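4. Antes de aplicar a massa de canto

Bom, se chegou até aqui já tem a Getico aberta em cima da bancada e está cheio de vontade de começar. Calma! Eu também fui direto ao tubo na primeira vez e passei o domingo a raspar massa seca com uma espátula.

4.1. Limpe a junta com um pano húmido e deixe secar. Se houver silicone antigo, tire-o todo -- todo mesmo, incluindo aquela película fininha que parece fazer parte da parede.

4.2. Passe a fita dos dois lados da junta. Eu uso a da Andura, mas serve qualquer fita de pintor que não largue cola. Deixe 2 mm livres de cada lado.

4.3. Corte a ponta do bico na diagonal, menos do que lhe apetece. Um bico cortado a mais não tem remédio (e o suplente que vem na caixa perde-se logo, pelo menos cá em casa).

4.4. Encaixe o tubo na pistola e deite fora o primeiro bocadinho, que costuma sair com ar.

NOTA: cada tubo traz 385 gramas e dá, nas minhas contas, para uma divisão pequena. Se vai fazer a casa inteira, compre logo os tubos do mesmo lote. O branco da Getico muda um nadinha de lote para lote e nota-se à luz da manhã.

5. Aplicação

5.1. Comece no ponto mais escondido e venha na sua direção, com a pistola inclinada e a mão sempre à mesma velocidade. Se parar a meio, retome um pouco atrás.

5.2. Alise com o dedo molhado ou com a espátula de borracha da Flelgate. Prefiro o dedo, confesso!

5.3. Retire a fita com a massa ainda fresca, puxando devagar e para fora.

5.4. Nos cantos onde se juntam três planos, ponha só uma gota e trabalhe-a com a ponta de um pincel fino.

CUIDADO: não aplique com a janela aberta em dias de vento nem com o aquecimento ligado. A massa faz pele por fora e fica mole por dentro, e depois racha.

5.5. Espere dois dias antes de pintar. Com tinta Bakhtiari mate costuma bastar uma demão; com acetinada, conte com outra.

Se abrir uma fissura, volte ao ponto 4.1 só nesse troço -- escusa de arrancar o resto. As fissuras largas ficam para a secção 6, que pede rede e outra paciência. 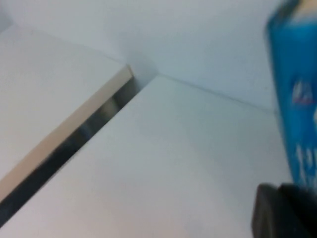
Fig. 5 -- Canto interior em branco.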